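Marisol Cervantes
2020-06-28
Open day at Desholm, what can a visitor try?

Dear all, I want to bring my two nephews to the robot open day of Mireo in the Desholm hall. I have read that visitors may hold the grippers and do a small task at the lockers. Is it suitable for children of 9, and must we book before? 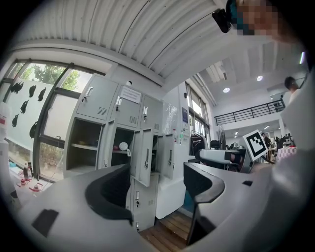

Siriporn Bunnag
Booking is only needed for the talk. For trying the grippers you put your name on the list at the entrance. I went in April and waited very long, so come early. Lockers were the popular task then also.

Ecaterina Bogdan
I was helping at the last demonstration, so I try to answer more exactly. A child of 9 can do it, but the grippers become heavy for small arms after a few minutes. The task is simple to explain: you open a locker door with the grippers and you do not use your fingers. Most people pull too strongly at first. It is better to take the thin edge of the door and to move slowly, with both elbows near the body.
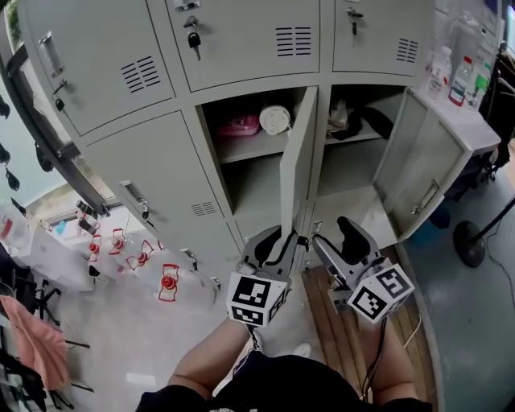 When the door moves, you should step back a little, or it comes against your own arm. Please tell the boys also that the black and white markers on the grippers must not be covered by hand or sleeve. Ask for Sebastian at the desk, he is patient with children and he speaks Spanish too.

Somkiat Saengthong
parking is full by 10, take the bus from Nokberg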